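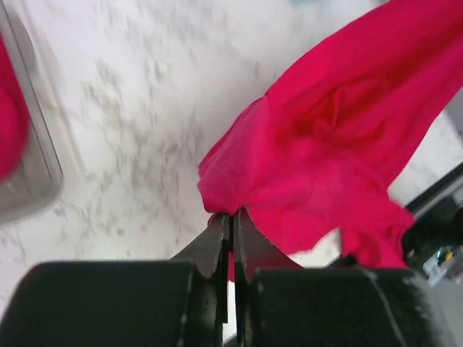

Minutes taken by Soledad Ocampo | Posted Mon 12 January

Frimpong Street Tenants' Association, winter meeting

Present: fourteen households, plus Marloes Dierckx in the chair. Apologies from 2B, who could be heard upstairs watching television.

1. Last minutes. Approved after the word "shouting" was changed to "discussion."

2. Boiler. Prurner has sent a bill for $3384. The work listed includes "inspection of noise." The noise is still there and has now been inspected. Marloes will ask for an itemized copy.

3. Laundry room. The sign-up sheet has been replaced, the old one having been filled in through March by a single household. New limit is two slots a week. Clothes left in a dryer may be moved to the shelf by the next person, folded or not, depending on mood.

4. Money. Balance is $2262. Readers may compare this with item 2. A motion to put $200 toward hallway paint passed anyway. Color to be decided by email, God help us.

5. Bikes. Still in the stairwell. Discussion.

6. Any other business. 4A asked who keeps propping the back door open with a phone book. No one knew. 4A would like the phone book back.

Closed at 9:10. Marloes has the keys.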